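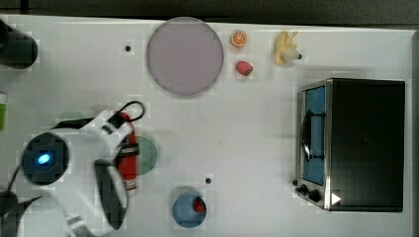

Fig. 1. Arm over the practice table, gripper closed on a red cylinder with a white cap.

Work and Automation, Unit 6: The Kitchen at Tanditz
Handout for the March 13, 2024 session

Hi all. A lot of you asked for my notes on the Tanditz case so you could stop scribbling and listen, so here they are, cleaned up a bit (only a bit!). Please read them before section. The reading questions are at the end, and you'll want the Unit 4 handout on task analysis somewhere nearby.

Background first. Tanditz runs the central kitchen in Dundarard that cooks for schools and a couple of care homes. It has 80 people on the payroll and sends out 2000 meals on a normal day. Last September they started a project called Narkia, which puts robot arms on the portioning and tray-setting end of the kitchen. Cooking stays with the cooks. What the arms are meant to take over is picking up a thing, moving it, and putting it down where the next person expects it.

I spent a good chunk of the fall visiting, and what I want you to take from this unit is how much of the change happened away from the line. When people picture automation at work they picture a machine standing where a person used to stand. At Tanditz the first thing that changed was that there was suddenly a new place to work, the practice table, and somebody had to run it.

The practice table

It's a white table with kitchen things on it, plates and bowls and a little oven, plus toy food. A toy orange slice doesn't go brown and you can drop it all day long. The kitchen staff made fun of it for a week or so and then got pretty competitive about laying it out. Each layout gets tried many times over with small differences, and the person at the table logs what happened: which item, where it was, did the grip hold, did anything get bumped.

Look at that job with your Unit 4 glasses on. What skills is it using? The people picked for it were tray setters, and at first management described the work as "supervision," which I think is the wrong word. They were doing what they'd always done, noticing that a bottle is sitting badly or that a bowl is too close to the edge, only now they had to say it out loud and write it down. One woman told me she had never once had to explain how she picks up a bottle and it made her feel clumsy for days. I love that. We talked about tacit knowledge in Unit 3 and this is as good a case of it as I've come across.

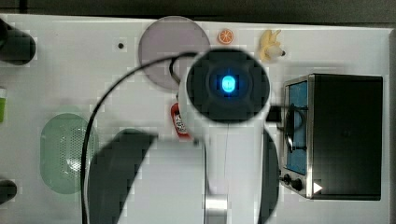
Pay was the sore point, and I want to spend some time on it. The table job had no grade. Tanditz's pay scale had tray setter, portioner, line lead and so on up, and the new work wasn't on it, so for the first months the people doing it were paid as tray setters even though they were writing reports that engineers read the same afternoon. You can see both sides here. Management said it was a trial and they couldn't grade a job that might be gone by spring. The staff said that was a funny way to talk about somebody's job. They did settle on a temporary supplement, and the permanent grade was still being argued over when I last visited.

Keep this in mind when you read the company summary in the course packet, which says "no jobs were affected." No jobs were cut, true. I wouldn't say nothing was affected when the rota, the pay and the break times were all up in the air!

Breaks, since I brought them up. On the old line, 30 people set trays side by side and they could talk. Pace came from the group. If you were slow one morning the person next to you picked up a little, and you paid it back another day. At the table you work alone or in a pair, and your pace is the arm's pace, which is slow in a way that's surprisingly tiring. You're waiting, but you can't wander off. Several people told me they missed the noise. A couple of others said it was the first time in years their wrists didn't hurt. Please don't pick one of these and call it the finding. They're both the finding.

Who gets to say stop?

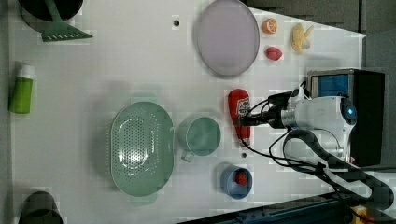 I asked everybody this, from the floor up to the site manager, and got different answers, so it's worth a section of its own. The written rule is that anyone can halt the arm. In practice, in the early weeks, people hesitated, and the reason they gave was the log. Every stop got a line with your initials on it. It was meant as information about the arm, but if you've worked for years in a place where initials on a sheet meant a mistake, you'll read it as a record of you. So people let things go a little longer than they should have.

What fixed it (mostly) was boring. They took the initials off. Stops went up right away, and the engineers were delighted, as they finally had something to work with. Same machine, same people, a slightly different form. If you're looking for a paper topic, the design of forms is wide open and you'd be doing me a favor.

On to the live line, quickly, as we ran short of time in lecture. One arm was moved over for a part of the school order, 700 trays, with two tray setters alongside. Their work became the odd cases: the stuck lid, the tray with the allergy card, the thing that rolled. It sounds lighter. It also means all the easy ones, the ones you could do while thinking about dinner, are gone from your day. Remember the term for this from Unit 2? If you don't, go back and find it, it'll be on the midterm.

Questions for section

1. List the tasks in the table job and mark which ones were already part of tray setting. Which are new, and which were just invisible before?

2. Should a job that might be temporary get a permanent grade? Argue it from the side you don't agree with.

3. The initials came off the log. What did the company give up by doing that, and would you have made the same call?

4. Think of a job you've had. What would you have trouble explaining if you had to write it down for a machine? Half a page is plenty, and bring it on paper please, my inbox is a mess.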